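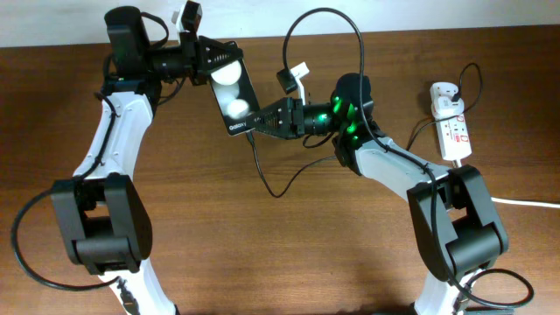 Unpaid shifts are how everybody gets in, a reader wrote to me after my last post, and if you can't spare two weekends to prove you want it, a music venue probably isn't for you. She signed off with a smiley, so I don't think she meant it harshly. But I've been chewing on it since, and I think she's wrong.

I got my start at the Humow, back when it held 18 rows of seats and a bar that ran out of ice by nine. My first two shifts were "trial shifts," meaning I carried crates, tore tickets and mopped up something blue for no money at all. I loved it! I would have done ten. And that's sort of my problem with the whole thing – they knew I would have done ten.

Live entertainment has always run on people who'd do it for free. You stand at the back during the encore with a radio clipped to your belt and you feel like the luckiest person in Testville. I still get that, and I've been doing this for 9 years. But loving a job doesn't pay for the bus home after the bus has stopped running, and the folks who can afford to work a Saturday night for nothing tend to be the folks whose parents are picking them up.

Look at who drops out. When Graltance took over the Sisay they got 2563 applications for the fall season (the manager read the number out at our staff meeting, very proud). Great. Then everyone who made the short list was asked to come in for an unpaid load-in, starting at 7 a.m. in September, when half of them had class or another job to be at. I helped run that load-in. The best person I'd talked to on the phone, funny and calm and clearly good with a crowd, couldn't make it because she'd have lost a shift at the grocery store. We didn't hire her. We hired a guy who was free that morning, and he was fine.

Now, I get the other side. You really can't tell from a resume whether somebody will keep their head when the line is around the block and the scanners go down. A trial tells you a lot. So run the trial and pay for it! Four hours at the regular bar rate costs less than one of those light-up signs we keep buying for the lobby. If a place can't cover that, I'd worry about what else it can't cover, like my overtime.

I'd also like the job ads to calm down a little. "Must live and breathe music" – must I? Some of the best stage crew I've worked with listen to talk radio all the way home. They show up, they coil a cable properly, they notice when a barrier is loose. One of our door staff can't stand loud music and wears plugs from sound check to close, and I'd pick that person over three superfans who drift toward the stage every time the lights go down (I have been that superfan, sorry to everyone on the coat check that night).

So, to my reader: I'm glad your two weekends worked out for you. Mine did too. I'd just like the next person to get a paycheck for theirs, and maybe a sandwich. The Humow is hiring bar staff again this month, and I've asked them whether the trial is paid. I'm still waiting to hear back.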